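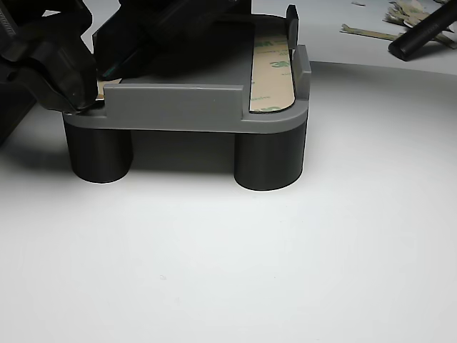
Gobnait Mac Mathúna wished it recorded that the collar was wrong. She had said so in June, she said, and she was saying so again, and if the minutes could not accommodate the word "wrong" then she would accept "unsuitable for the garment."

The minutes accommodated "unsuitable." It was past four in the afternoon, and the Uniform and Dress Sub-Committee of the Clestier Line had reached the second of its items, the first having been the approval of the lunch.

The matter before the members was the women's and men's winter overcoat, to be worn by all staff who had dealings with the public aboard the company's vessels. The existing coat was navy, double-breasted, and had been introduced under a previous chairman. It weighed a good deal. Staff on the Florholm crossing had been observed removing it at the gangway and carrying it over the arm, a practice the Dress Code did not permit and did not, owing to an oversight in its fourth revision, forbid.

Three cloths had been submitted. The first, from the Heo mill, was a charcoal wool with a brushed face. The second was a lighter grey from the same source. The third was a blend offered by Fulo at a lower price, and it had been passed along the table from hand to hand without remark until it reached Norbert Vida, who put it down.

"It squeaks," said Mr. Vida.

The Chair, Cayetano Ibarra, asked whether the member was making a formal objection.

"I am describing the cloth."

The Fulo blend was withdrawn. There remained the question of colour, upon which the members were divided, and the question of the collar, upon which they were divided differently. Miss Mac Mathúna favoured charcoal with a stand collar, buttoned to the throat. Mr. Vida favoured charcoal with a notched lapel. Fiachra Sheehan, attending on behalf of the crews, favoured anything with pockets into which a hand could be put.

It was explained to Mr. Sheehan that the present coat had pockets.

"It has flaps," said Mr. Sheehan.

The Secretary was asked to examine the specimen coat, which hung on a stand beside the door. She did so. Aoife Ó Riain had kept the minutes of the Sub-Committee through two chairmen and had never before been asked to touch anything. She lifted the left flap and found it sewn to the body of the coat along three sides. She lifted the right. She reported that there were no pockets, and that to judge by the stitching there had never been any.

A silence followed, which she did not record.

The company had bought 984 of these coats. Each had been issued against a signature, and above the signature was a printed line by which the wearer undertook to keep nothing bulky in the pockets. Mr. Ibarra sent for the original specification. It was brought up in a green folder and read aloud. Pockets were mentioned in the fifth paragraph, where the contractor was directed to provide them "in appearance."

"Who signed it?" asked Mr. Vida.

The Chair turned to the last page and then closed the folder. He observed that the signature was difficult to make out. Miss Mac Mathúna, who was seated at his left and whose eyesight was excellent, observed that it was her own.

She had been new, she said. It had been put to her that pockets spoiled the line of a coat, that a person with pockets would stand with their hands in them, and that a person standing so could not be said to be welcoming anyone aboard. She had thought this sensible. She had worn the coat herself for one winter on the Florholm crossing, to set an example, and had come home each evening unable to undo her own buttons.

"I should like that in the minutes," she said. "The part about the buttons."

The Secretary wrote it down.

Mr. Sheehan, who had come prepared with a petition bearing 154 names, did not produce it. He moved that the new overcoat be made in the charcoal wool, with two pockets of full depth, lined. Mr. Vida seconded. It was carried without dissent, and the Chair directed that the finance office be asked for a price on a first order of 1,000.

That left the collar. Mr. Ibarra enquired, with some delicacy, whether the member still considered the notched lapel unsuitable for the garment.

Miss Mac Mathúna had crossed to the stand and was holding the old coat by its sleeve.

"It lets the wind in at the neck," she said. "I said so in June."

The stand collar was adopted. The specimen was to be returned to stores, but the Secretary, going down by the back stairs when the room had emptied, met Miss Mac Mathúna on the landing with the coat across her knees and a small pair of scissors, working patiently along the seam of the left-hand flap. The Secretary wished her good evening and went on down to catch the ferry.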